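Semano Travel Shell for handhelds, three months in

I bought the Semano Travel Shell back in April, mostly because my old zip pouch had finally given up and I was tired of finding my console face down in a rucksack full of crumbs. It's had a proper bit of use now, trains and grandparents' houses and one very long ferry, so I feel ready to say something useful about it!

First impressions were good. It's a hard clamshell with a soft lining, the zip goes round three sides, and there's a little loop on the end that I thought I'd never use and now use all the time (it hangs off the coat hook by the door). The console drops in with the controllers attached and doesn't rattle. I've got grippy thumb caps on mine and the lid still closes over them, just. If yours are the tall ones, try before you buy.

The storage flap is where I start to grumble. You get 13 slots for games, an odd number in every sense, with the last one sitting by itself in the corner under the elastic. That one is a pain to get anything out of. I keep my least played game in there and I suspect it'll stay there until I sell the case.
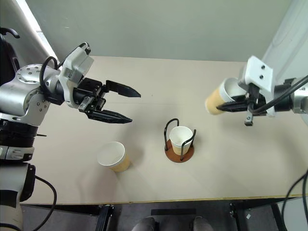 The charger pocket is much better than I was expecting. My old Javau case claimed to fit a plug and really only fitted a cable, and a thin one at that. The Semano takes the full official charger if you wind the lead loosely and put the prongs facing down. It does make the whole thing bulge a bit, and I wouldn't want it pressing on the screen for hours, so I slip a cleaning cloth in between.

The stand, then. The lid folds back so you can prop the console up on a train table, and it's fine for slow games, farming and card battlers and so on. For anything where you're tapping the screen it slides about. A friend of mine, Yurii Hrytsenko, has the Polishchuk one with the rubber feet and his stays put, but it's a fair bit chunkier and he paid more for it.

Cleaning is easy enough. The outside wipes down with a damp cloth, and mine has had orange squash on it more than once. The lining picks up fluff, particularly the grey version, so I'd go for the black if I was buying again.

I got mine from the games shop in Vallville, who had it cheaper than online and let me try my console in it at the counter, which was nice of them. The zip is still smooth and the corners have only scuffed a little. Four stars from me, and it would have been more with a sensible flap and a bit of rubber on the bottom.

Posted 25 Jul 2021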